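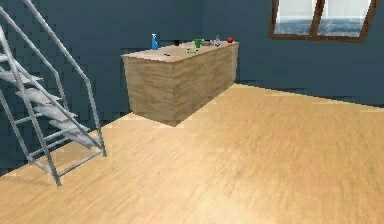 # Omemness Household Demonstration Pack

Filtanent's simulated home is back with a new release, and we've had a ball putting it together! Omemness gives your learning system 839 demonstrations of everyday household jobs, each one driven by a person from start to finish (no scripted motion anywhere in the set).

The home is called Moges. It has a long kitchen counter with the sort of small stuff people leave lying about, plus a couch, a fridge, stairs and plenty of floor to cross. We love it for mobile manipulation, as the robot has to travel and look around before it can reach for anything.

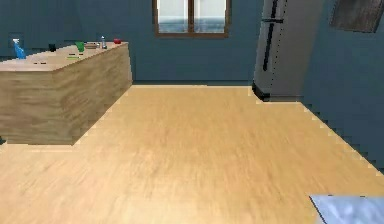
Of the full set, 474 demonstrations are counter jobs and 280 involve a door or handle. The remainder are pure navigation, handy if your policy gets to the kitchen and then dithers.

Every demonstration includes:

- colour video from the robot's cameras
- joint positions and gripper commands
- a plain-language instruction, written by the operator
- a success flag, checked by a second person

Failed attempts are kept in their own folder. Please have a play with them! Oliwia Ziółkowski, who runs our operator desk, reckons the recoveries in there are some of the best driving we've recorded.

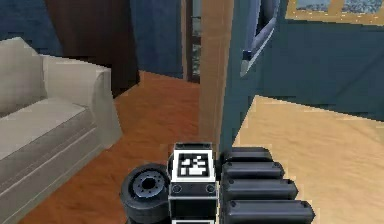 *Wrist marker and gripper, with the couch at left and a handled panel at right.*

**Licence:** research and teaching, 2 seats per lab

**Works with:** Narnstead player and exporter

**Next update:** November, with more fridge jobs and a tidier catalogue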